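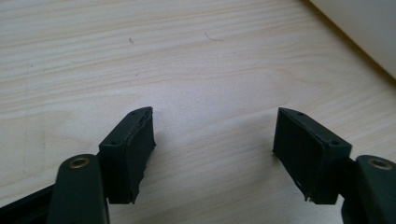 9 September 2024

# Bimanual block sorting: what the software sees and what it says it sees

We changed most of our recording stack in June. The old one was a pile of scripts that only worked if you started them in the right order. The new one is Gakia for recording and clocks, Grulix for tracking where each hand-held gripper is, and Amini for turning the result into something a robot arm could follow. All of them come with nice web pages. I have now used them long enough to stop believing the web pages, and this gallery is where I keep the views I argue from.

If you want to hear that one of these tools is finished, go read its release notes. I think some of them are useful. I also think nearly every number I've been shown for them was measured on somebody's good day.

## View from the tool

Grulix works out the pose of a gripper from the gripper's own camera plus its motion sensor. When the camera sees corners and clutter it does well. Point it down at a blond tabletop with soft, wavy grain and a shiny patch across the middle, and you are asking a lot. The finger pads sit in the lower half of the view and stay there however you move your hand, so they have to be masked out. The wood has texture, but it's the sort that looks much the same when you slide along it. And the reflection moves when the camera does, which a tracker can easily read as a thing on the table.

None of this is new, and Grulix does warn you about "low feature surfaces" in its setup guide. What bothers me is how it behaves when it's in trouble. The confidence value stays high. In our runs the reported pose would glide away from the table plane while the status light in the viewer stayed green, and then snap back once something with an edge came into view. If you only check the start and end of a take, you'd never know.

Our fix was dull. We turned on the plane check, which is off by default, and set it to reject any take where a fingertip ends up under the table. It threw out 13 takes in the first batch. I looked at those by hand and agreed with it every time, so I'd like someone to tell me why it ships switched off.

The other thing I check from this view is gripper width. Amini wants an opening value for each step. There are two ways to get it: read it from a sensor on the mechanism, or estimate it from the image by finding the pads. The image method is the one being promoted, for the plain reason that it costs nothing. It is fine with the fingers wide apart over bare wood. It gets much worse when a dark block is between dark pads, and that's the only time I care about the width. Worn padding doesn't help either. A frayed edge is a poor edge to fit a line to, and the default template assumes a pad with clean, straight sides.

You can retrain the template. I did, and it got better. I'm still not ready to call it a measurement.

## View from above the hands

A gripper in each hand, a cable running from each one, blocks on the table and an open white bin behind them. Two of the blocks in the bin are teal, and there's a teal-green one still out in front.

I like this angle for judging the planner, since you can follow both hands at once and see the thing they have to share. The right-hand gripper is over a corner of the bin. The left one is off to the side of the blocks. To a person that's an obvious arrangement. To Amini it's a collision problem with two moving bodies, a container and two cables it doesn't know exist.

I mean that last part. There is no cable model. The planner treats each tool as a box on a stick, and it will happily replay a path that wraps a cable around a wrist, because as far as it can tell there's nothing there to wrap. The suggested answer is to "include cable-aware demonstrations," and I take that to mean the person recording should be careful. Fine, but then it's the person doing the planning.

Color is the next sore point. The perception module that comes with Amini sorts blocks into named classes. Red and orange it mostly keeps apart. Teal-green against light cyan-blue it mixes up all the time, and a dark maroon block tipped at an angle can be anything. When I complained I was pointed to the color calibration page, so I calibrated, and it improved for as long as the light held. I'd be happier with a module that said "don't know" now and then. It has that class. I have never seen it used.

And then timing, where I've been the rudest. Gakia says its streams line up to within 5 milliseconds. I tapped a gripper on the table and compared the sound spike, the motion spike and the image. On a fresh start the claim held. After a long session without a restart, one gripper had drifted far enough that the fingers closed in the data before they closed in the picture. I filed it. The answer was that long sessions should be split. We now restart after every 6 takes, and a script nags whoever forgets.

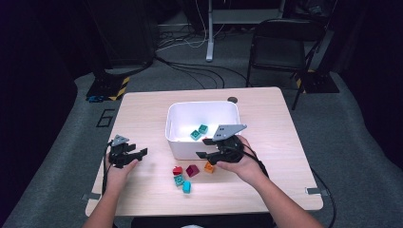 Reader comment: I think you're being hard on Gakia and too easy on your own tap test. A tap gives you one moment per stream, and the image side is only as sharp as your exposure allows. If you want to claim drift, tap at the start, in the middle and at the end, and fit a line through it. We did that with the same recorder and the drift was real, but it was steady, so it can be corrected afterward without any restarts. Also, the plane check is off by default because plenty of people don't work on a flat table. Turn it on for everybody and you'd get complaints from the folks picking things off shelves.

Fair on the taps. I had start and end only, and I've added the middle one to our checklist. I'm less sure about "steady." In one of our sessions it looked steady right up to a jump, and a straight line through a jump gives you a wrong answer for both halves. I'll keep the restarts until I've seen more of those.

On the plane check I give no ground. Ask the user at setup whether there's a table. It's one question.

## What we kept and what we dropped

- **Gakia:** kept, with restarts. The file format is sane and I can open it without their viewer, so I can forgive a lot.
- **Grulix:** kept, plane check on. I ignore the confidence value completely and would like it removed from the viewer.
- **Amini planner:** kept for replay at low speed. I don't trust it with both arms near the bin at once, so one arm waits.
- **Amini perception:** dropped for color. We label blocks by hand for now. It's slow and I have no complaints about the accuracy.
- **Zistow:** tried for a short while as a replacement for all of it. The demo was lovely. It wouldn't export raw poses, only "cleaned" ones, and the support desk couldn't say what the cleaning did.

Zistow is what I get asked about most, so a bit more on that. The smoothed paths look great on a screen. They also pass straight through the wall of the bin if your hand made a quick hop over it, because the hop gets treated as noise. I sent them the raw and smoothed versions of the same lift side by side and was told the smoothing strength would become adjustable. If it does, I'll try it again on the same blocks and the same bin.

## Still open

- Width from images with a block held. I want a sensor reading and an image estimate in the same file before I say more.
- Whether masking out the linkage arms as well as the pads helps Grulix. The brass rings at the pivots are bright little spots, and I suspect it likes to lock onto them.
- A cable check of any kind. Even a crude one that flags when a wrist has turned too far in one direction.
- Re-running the rejected takes through the newer Grulix build with the same settings. The release notes say drift on plain surfaces is "greatly reduced," with no figure attached.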